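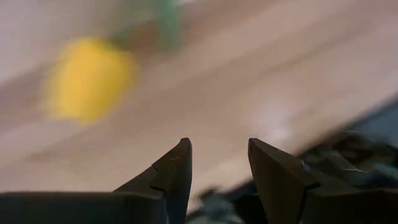
Prüfprotokoll Küche und Lager, Standort Heltwood
Datum: 10/02/2022
Prüfer: Cathal Conneely
Grundlage: interne Checkliste Betriebssicherheit, Fassung Februar

Status: **i. O.** = in Ordnung, **M** = Mangel, **n. g.** = nicht geprüft

## 1. Elektrik

- [x] Steckdosen über den Arbeitsflächen fest montiert - i. O.
- [x] FI-Schutzschalter, Prüftaste ausgelöst - i. O.
- [ ] Anschlussleitung Kombidämpfer - **M**

Kommentar: Die Zugentlastung am Kombidämpfer ist lose, der Außenmantel der Leitung liegt auf 1 cm frei. Gerät bis zur Instandsetzung vom Netz genommen und gekennzeichnet. Auftrag an Darnico erteilt.

- [ ] Verteilerkasten Lager - n. g.

Kommentar: Schlüssel lag nicht vor. Nachprüfung beim nächsten Termin.

## 2. Brandschutz

- [x] Feuerlöscher Küche (Fettbrand), Plombe und Prüfplakette - i. O.
- [x] Löschdecke griffbereit - i. O.
- [ ] Feuerlöscher Lager - **M**

Kommentar: Prüfplakette abgelaufen. Halterung außerdem zu hoch angebracht, Griffhöhe 1.380 mm. Die Hausvorgabe liegt bei höchstens 1.000 mm. Löscher tauschen, Halterung versetzen.

- [x] Fluchtweg zum Hof frei, Tür öffnet ohne Schlüssel - i. O.
- [x] Fettfilter der Abzugshaube, Reinigungsnachweis vorhanden - i. O.

## 3. Gasanlage

- [x] Absperrhahn zugänglich und beschriftet - i. O.
- [x] Zündsicherung an allen Brennstellen - i. O.
- [ ] Schlauchleitung Hockerkocher - **M**

Kommentar: Herstellungsjahr auf dem Schlauch nicht mehr lesbar, Alter somit nicht nachweisbar. Schlauch ersetzen. Bis dahin Hockerkocher nicht verwenden.

## 4. Lager und Regale

- [x] Regale gegen Kippen gesichert - i. O.
- [x] Belastungsschild Palettenregal, 3.000 kg je Feld - i. O.
- [ ] Regalstütze Feld 2, Gangseite - **M**

Kommentar: Stütze im unteren Drittel eingedrückt, vermutlich Anfahrschaden. Feld entlasten und sperren. Den Anfahrschutz hatte Ó Ceallaigh bereits angeboten, das Angebot ist noch offen.

## 5. Böden und Reinigungsmittel

- [x] Bodenbelag ohne Stolperstellen - i. O.
- [x] Ablaufrinne, Rost liegt bündig - i. O.
- [x] Reinigungsmittel getrennt von Lebensmitteln gelagert - i. O.
- [ ] Sicherheitsdatenblätter vollständig - **M**

Kommentar: Für den Entkalker von Clasia fehlt das Datenblatt. Anfordern und im Ordner neben der Handwaschstelle ablegen - nicht im Büro.

## 6. Erste Hilfe

- [x] Verbandkasten vollständig, Verfallsdaten geprüft - i. O.
- [x] Augenspülflasche versiegelt - i. O.
- [x] Verbandbuch geführt, letzter Eintrag Nr. 361 - i. O.

Nachprüfung der Punkte 1 bis 4 nach Rückmeldung von Darnico, Termin über C. Conneely. Das Datenblatt zu Punkt 5 kann ohne Ortstermin nachgereicht werden.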